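Stemier Kids > Around the House > The Bathroom

Inside the Bathroom: Sinks, Drains and Spray Bottles

By Stella Mussa
Updated April 21, 2026

A bathroom is a small room with a lot of water moving through it. Water comes in through thin pipes and goes out through wider ones. In between, it washes hands, teeth and hair, and sometimes a dog. This page explains how some of the parts work, starting at the sink.

The faucet

The water in the pipes of your home is always pushing. This push is called water pressure. In many towns it comes from a water tower, a big tank that stands high above the houses. The weight of the water in the tank presses down on the water in the pipes. In other places, pumps do the pushing.

A faucet is a gate for this water. The gate is called a valve. When you lift or turn the handle, the valve opens and the water is pushed out. When you put the handle back, the valve closes and the water has to stop. If the valve is worn out, a little water can still slip past. Then the faucet drips.

Many faucets have one handle for both hot and cold. Inside, the hot water and the cold water come up through separate tubes. Moving the handle to one side lets more hot water in, and moving it to the other side lets in more cold.

Some faucets are short and low. Others have a tall, curved neck like a goose, and they are called gooseneck faucets. The tall kind leaves more room for your hands, or for filling a cup. 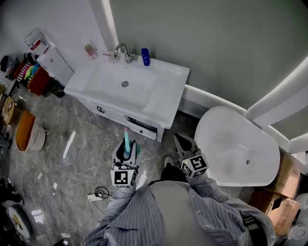

Why does a sink have a hole in the bottom?

The hole is the drain. Used water flows down through it into a pipe, and the pipe carries it away from the house.

The drain and the trap

A basin is shaped like a bowl so that water from every side runs down to the drain. Bathtubs slope toward the drain too, but the slope is gentle and hard to notice. You can see it working at the end of a bath. The last bit of water always gathers in the same spot.

Under the sink, the pipe does something odd. It goes down, bends back up, and then goes on its way. This bend is called a trap. Some water always stays in the bottom of the bend, like water in the bottom of a spoon.

The water in the trap blocks the pipe so that bad-smelling air from the sewer can't come up into the room. Each time you use the sink, new water replaces the old water in the trap. If a sink isn't used for a very long time, the water in the trap can dry up, and the bathroom may start to smell. Running the faucet for a little while fills the trap again.

Traps catch other things too. Hair and soap can stick together there and make a clog. A small thing like an earring may also get stuck in the bend. If you drop something down the drain, turn off the water right away and tell a grown-up.

Toothbrushes

A toothbrush head is covered with bristles. Most bristles today are made of nylon, a kind of plastic that can be pulled into very thin threads. The threads are folded in half and pressed into tiny holes in the head, so every little bunch of bristles is really a bunch of folded threads.

Dentists say to brush for 2 minutes, twice a day. The brush scrubs off plaque, a sticky film made by germs that live in your mouth. After brushing, rinse the bristles under the faucet and stand the brush up so that air can reach it. Bristles bend with use, and a brush with bent bristles doesn't clean well. Most people change brushes every three or four months.

Don't leave the water running while you brush. Wet the brush, turn off the faucet, and turn it on again when it's time to rinse.

Spray bottles

Water splashes, and it leaves things behind when it dries. The white spots on a faucet are minerals that were in the water. The gray ring that sometimes shows up in a bathtub is mostly soap, skin oils and dirt. Many families use a cleaner from a spray bottle to get rid of both.

A spray bottle has a small pump in its head. A thin tube runs from the pump down to the bottom of the bottle. When you squeeze the trigger, a piston pushes the liquid in the pump out through the nozzle. The hole in the nozzle is very small, so the liquid breaks up into drops.

When you let go, a spring pushes the trigger back. This makes room inside the pump, and more liquid comes up the tube to fill the space. Small one-way valves keep the liquid from going in the wrong direction. That is also why a brand-new spray bottle needs a few squeezes before anything comes out – the pump has air in it at first.

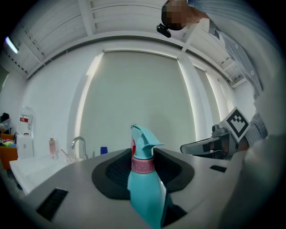 A trigger spray bottle with a teal body. The pink ring is the collar, which screws onto the bottle.

The sprayer can be screwed off to refill the bottle. A bottle should only be filled with what the label says. Some cleaners make a dangerous gas when they are mixed, so mixing is never safe, even with only a little of each.

Try it yourself

You will need a clean, new spray bottle filled with plain water, and a place outdoors where the ground can get wet.

Turn the tip of the nozzle a little and squeeze the trigger. Then turn it some more and squeeze again. On many bottles, one setting makes a thin stream and another makes a wide mist. See which one reaches farther. The mist drops are so light that the air slows them down quickly, and even a small wind can carry them off.

Words to know

Basin – the bowl part of a sink
Nozzle – the small opening where a spray comes out
Piston – a part that slides back and forth inside a tube
Trap – the bend in a drain pipe that holds water
Valve – a part that opens and closes to let liquid through or stop it

Next page: Where Does the Water Go After the Drain?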